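Where Does the Dishwater Go? My Semester With Graywater
Student project report, Household Systems course

So I picked graywater for my project, mostly because my apartment in Lonton has a tiny backyard with a row of very sad tomato plants, and in November last year I got a water bill that made me sit down. Graywater is the water that runs out of your shower, your washing machine and your bathroom sink. It's used but it's not sewage. Where I live you're allowed to put laundry water on the garden if you keep it underground or under mulch, and I wanted to find out if a regular renter with no tools to speak of could pull that off.

What I wanted to know

My main question was whether the washing machine makes enough water to keep the yard alive through a dry month. My side question was what the soap does to the dirt. I also promised in my proposal to compare two ways of spreading the water, and I did, although one of them got a lot less of my attention (more on that below).

Reading

I read way more about soil than I expected to! The short version is that sodium is the thing to worry about. A lot of powder detergents are loaded with it, and sodium makes clay soil seal up so the water just sits there. Boron is bad too, even in small amounts. Liquid detergents are usually better, but you really have to read the label, and the labels are not written for gardeners. I ended up switching to one called Werna because it listed everything on the bottle and it had neither sodium fillers nor boron. My clothes smell like nothing now. I kind of like it.

The other thing I learned is that you shouldn't store graywater. Leave it in a bucket overnight and the next day it stinks, and after that it gets really nasty. It has to go straight out to the plants.

The setup

The washer's own pump does the pushing, so there's no extra motor to buy. The drain hose used to hook into the standpipe in the laundry closet. I put a three-way valve there, so that one turn sends the water to the sewer (for bleach loads, or when it's raining) and the other sends it out through the wall vent to the yard. From there it goes through a one-inch line along the fence.

On bed A the line ends in small pits filled with wood chips. On bed B I used a perforated pipe under straw, an idea I got from an old garden pamphlet printed in Vörös that was falling apart at the library. Bed C got plain tap water from a can so I'd have something to compare with.

Leaks were my big headache. My first joints were just pushed together and I figured the pump wasn't strong enough to matter. Wrong! The first full load blew one apart and I mopped the closet with bath towels, which then had to be washed, which at least gave me another test load. After that I used clamps everywhere.

What I measured

I caught the water from one normal load in storage tubs and it came to 27 gallons. My machine is an old top loader, a Skorier, so a newer front loader would give you a lot less. I logged 44 loads over the whole project. I know that's a lot of laundry for one person, but my neighbors brought theirs over once they heard it was for school.

Not every load went outside. Some were bleach loads and some fell on rainy days. The water that did reach the garden in the driest month came to 993 gallons by my log, and in that month I only used the tap for bed C.

Results

Bed A did great. The tomatoes perked up and the soil under the chips stayed dark and crumbly. Bed B was fine close to the house and bone dry at the far end, so I think my pipe wasn't level. I should have fixed it and tested again, but midterms happened. Bed C looked about like bed A, which I'm taking as a good sign for the soap question. My test strips showed the pH in A a bit higher than in C, but strips are hard to read and I wouldn't bet money on the difference.

Lint was a pain. It builds up anywhere the line gets narrow, and I had to take the far end apart and rinse it 2 times. A mesh sock on the hose helped until it filled up.

What I'd do differently

Level the pipe first, obviously. I'd also test the soil before starting, since all I have now is "after" numbers. And I'd pick wider fittings, because the barbed kind squeezes the flow down right where the lint wants to grab. I'd still tell other renters to try it, as long as the landlord says yes in writing and the valve is easy to reach. 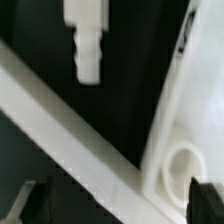 Reader comment: Did you check the dirt at the far end of bed B for salt? Mine dried out the same way, and I blamed the slope for a whole summer before I tested it and found the soil had crusted over. A couple of deep soaks with rainwater loosened it up again, so that might be worth trying before you dig up the pipe.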